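Papers > Manipulation > Planning and Control

4 comments | 17 shares

4. Slot-Level Planning from the Wrist View

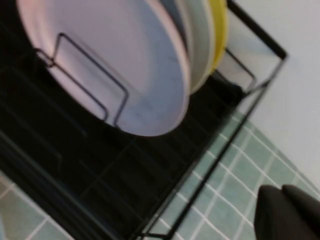
Figure 1. Wrist view of a black rack holding three upright plates, the rearmost one yellow. Wire dividers stand between the base and the plate faces.

The planner we inherited from Petrenko treated a rack as one solid box with a list of legal poses on top. It was fast, and it threw away the most useful thing in the view: the wires! A divider loop tells the planner where a plate may lean, how far it can tilt, and which side the fingers should stay out of. In our version each loop becomes a thin planar constraint, and a slot is simply the space between two of them.

Plates that are already racked need more care. In a view like Figure 1 the front plate covers most of the one behind it, and the third is reduced to a crescent of rim. We fit a circle to whatever rim is visible and let the radius stay uncertain, so a narrow arc gives a wide estimate and the planner keeps its distance. Color helps here more than we expected - a yellow rim behind an off-white one separates cleanly, while two pale rims sometimes merge into one thick plate.

Motion blur was the other worry. Everett Hutchins rewrote the line detector so that it votes over 2 consecutive views before a divider enters the map, and Chantal Després tied the approach speed to the vote count. The arm slows down when the wires are unclear and speeds up again once they settle, and it is a real pleasure to watch.

We trained the rim fitter on 855 labeled views and held back 50 for tuning. Tiled counters gave the most false dividers, as grout lines are straight, evenly spaced and bright. Requiring a candidate to connect to the rack's base grid removed nearly all of them. The same check runs unchanged in Plarkik, our open planning tool, where it is switched on by default.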